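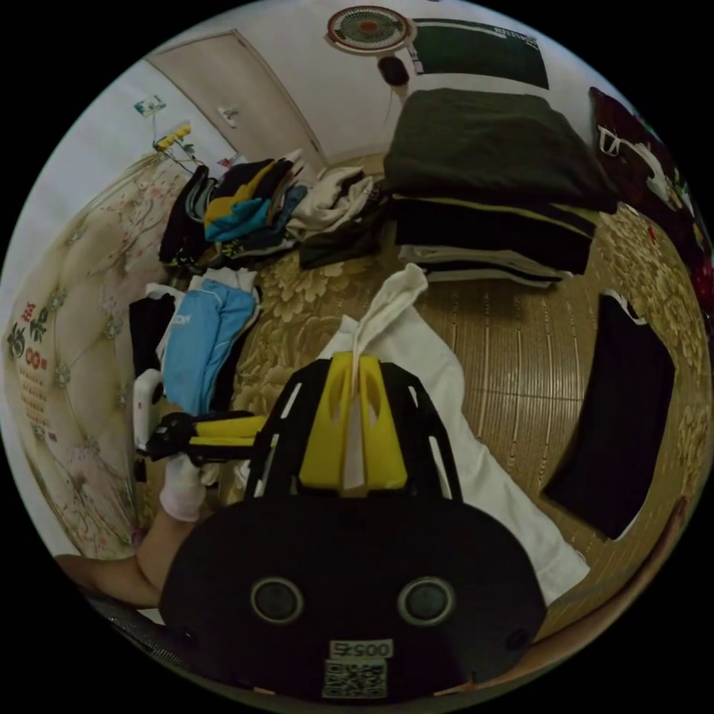

## Folding on the Bed, and Other Warm-Weather Habits

It's the time of year when the Rarna Home Letter fills up with notes about closets, and I can't say I mind, as it's my favorite subject and I've been waiting all winter to get back to it. The summer mats are coming out, the heavy sweaters are going up to the top shelf, and for a good part of the afternoon the bed isn't a bed at all – it's the biggest table in the house, with clothes spread all over it.

I used to be a folder-on-the-dryer person, and before that (I blush to say) a folder-straight-out-of-the-basket person. What changed my mind was our spring meeting at the Gauthier Street hall, where so many of you told me you do the whole job on the bed that I went home and tried it the same evening. I've hardly used the dryer top again. You can lay a shirt out to its full width, sleeves and all, and still have room for the pile you've finished and the pile you're pretending not to see.

If you have a woven mat down for the summer, so much the better. A quilt gives under your hands and the corners wander, but a mat stays flat, and you can press a crease into a T-shirt with the side of your palm and it will hold. I keep the quilt or bedspread pushed back to the far end and use that part for things I haven't looked at yet.

Set aside 60 minutes for a family-sized heap. I know that sounds like a lot, and it does include a cup of tea and one phone call from my sister, but I've found that when I tell myself I'll be done in half the time I start rolling things into balls.

### My order of work

1. Pull the straps, belts and drawstrings out first. One long strap wound through a heap will drag half of it onto the floor when you lift something at the other end, and then you're picking up socks with your chin. Lay them straight along one side of the bed until you're ready to roll them.

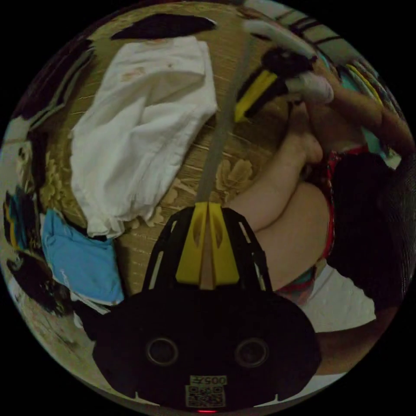

2. Make one heap of darks and leave it alone. Black and charcoal things look so much alike in a pile that I like to do them last, by the window, when I've got the patience to tell leggings from sleeves.

3. Do the whites next, while your hands are clean and the light is good. Take each piece by the top corners, let it hang for a moment, and look it over on both sides before it goes anywhere near a fold. Little marks have a way of hiding in the creases, and a mark that goes into the drawer in May will be a good deal harder to shift in September. 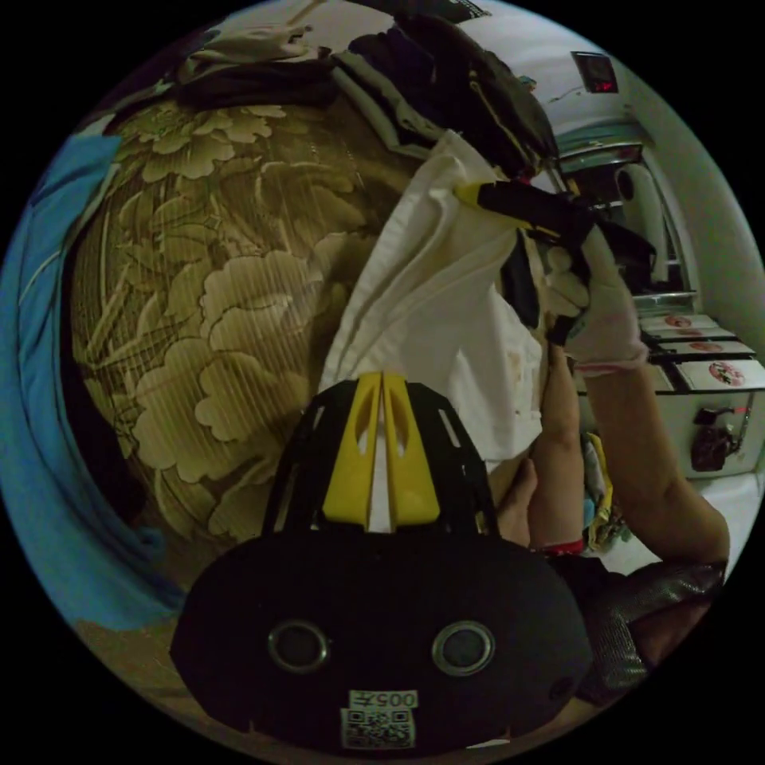
Anything doubtful goes over the back of a chair and doesn't get folded that day. I dab mine with the Ollik soap bar and cool water and leave it until evening before deciding whether it needs another wash. Big white pieces are much nicer with two people, one at each end, and children are surprisingly willing if you let them be the one who walks the corners in.

4. Fold to the drawer and forget the magazine. My drawers are shallow, so I bring the sides of a shirt in first, then the bottom up, and then once more, until I have a plain little rectangle that sits flat. If there's a stripe down the side, I like to leave it showing along the edge – it saves me rummaging later on when everything else in the drawer is black too.

5. Carry the finished piles away as you go. I leave mine on the mat far too often, and then bedtime comes and they all end up on the chair with the doubtful ones.

The Provoder branch has asked for a note on storage bags, which I've promised them for the next issue, along with a page on cedar (I have opinions, and I've been asked to keep them to one page). Do keep your letters coming in the meantime. The one about ironing pillowcases with a saucepan made my whole week! 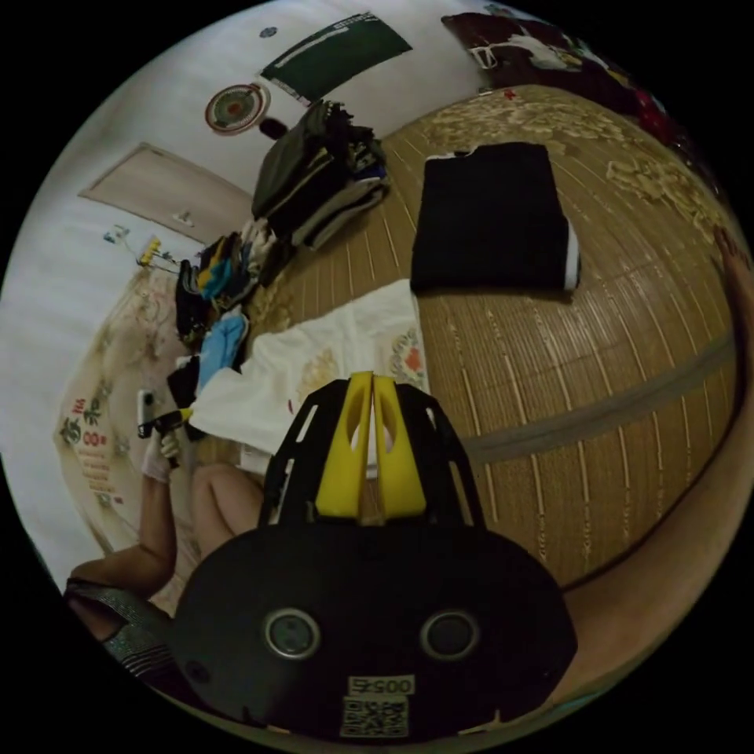
**Should dark clothes be folded inside out?**

It depends on the fabric. Plain cotton T-shirts can go in right side out, and you'll find them faster in the morning. Velvety or brushed things, and anything that gathers lint the minute you look at it, are better turned inside out before you fold them, and kept in a pile of their own away from the towels.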